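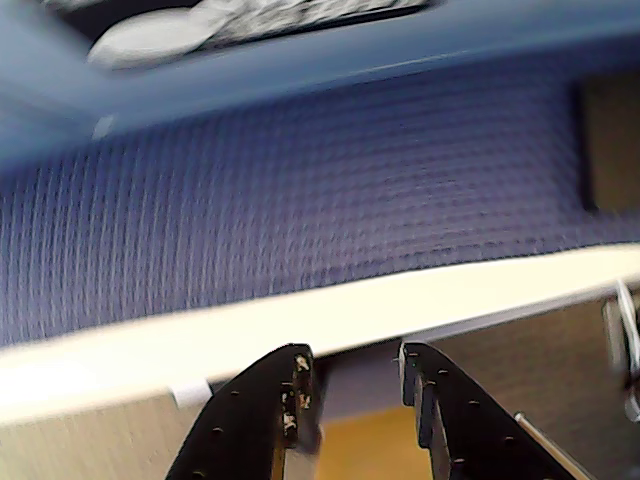

A reader asked last month whether the Pullo cordless screwdriver is strong enough for flat-pack, or whether it is only good for battery covers and cupboard handles. I bought one in June and have used it most weeks.

It does flat-pack well enough. Top speed is 200 rpm, slow next to a proper drill, but it means you rarely chew up a screw head. The low setting is the one to use in chipboard. In hardwood it stalls, so drill a pilot hole first or borrow something bigger. 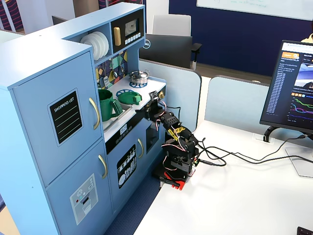
Battery life is fair. A full charge takes 70 minutes and lasted me a whole evening on a Jumer bookcase, with enough left to refit a loose hinge. The charging lead is too short to reach the floor from my worktop – a small thing, but it annoys me every time.

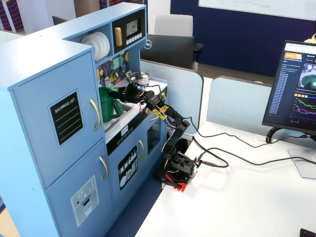

Play kitchen with fridge, next to the white desk

The bits are the weak point. The smaller crosshead rounded off within a fortnight and I now use a Lefèvre set, which fits the Pullo holder with no play. The case is thin plastic and the catch has already gone white at the fold.
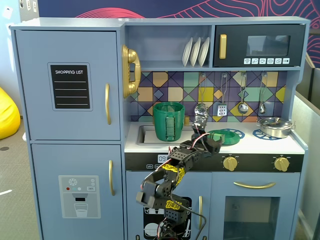
Another reader prefers the Brusard: "Heavier, but the light is on the front, so you can see the screw." The Pullo's light is under the grip and mostly shows you your own hand. I would still buy the Pullo again at the sale price, and keep the old bits for tins of paint.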